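3.2 Data and study area

The analysis uses asking prices and contract prices of newly built homes in Arkirach, a planned community on the former airfield south of the city. Sales started in two phases, and 18 builders were active in the area during the period we observe. We chose this community for two reasons. The lots were released in small groups, so that several builders often offered houses on the same street in the same month. The listings were also kept by one broker platform, Clerkeo, which stored every change of the asking price together with the time of the change.

After removing incomplete records, the sample has almost 2,000 listings. A listing was dropped when the floor area was missing or when the buyer was an employee of the builder. Houses in the Štefanec section were kept, although they stand on leased land, and a dummy variable marks them in all models.
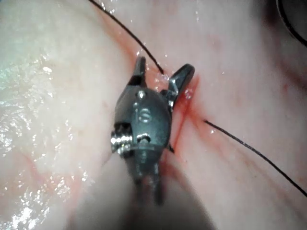
3.3 Measuring the builder premium

We follow the usual hedonic approach and regress the logarithm of the contract price on floor area, lot size, number of bathrooms, distance to the school and month of sale. The builder premium is the part of the price that stays with the builder's name after these controls. Heitmann suggested in an earlier working paper that such a premium is mostly an effect of the lot, as the larger builders choose first. For this reason we add a fixed effect for each street. The premium becomes smaller, but it does not disappear – in the second phase it is even a little higher than in the first.

A difficulty is the upgrades. Kitchens, floors and covered patios are often sold in a separate agreement, and this agreement is not always included in the contract price. Nukalico, the appraisal office which worked for most lenders in the area, gave us its list of upgrades for the second phase only. We therefore report the results with and without upgrades for this phase, and without them for the first.

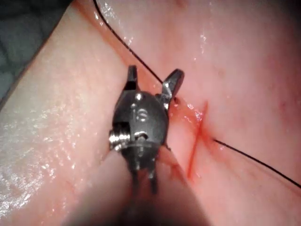 Figure 2.

The standard errors are clustered by street. Clustering by builder gives wider intervals, but the order of the builders remains the same. We also tested whether houses near the main entrance drive the result. When these are left out, the coefficient of floor area changes slightly and the premium of the two largest builders stays significant.

One limit of the data should be mentioned. Listings withdrawn before a contract do not carry a final price, and withdrawals were more frequent in April, when mortgage conditions in the area became stricter. We treat these listings as censored in the time-on-market model of Section 4 and do not use them here.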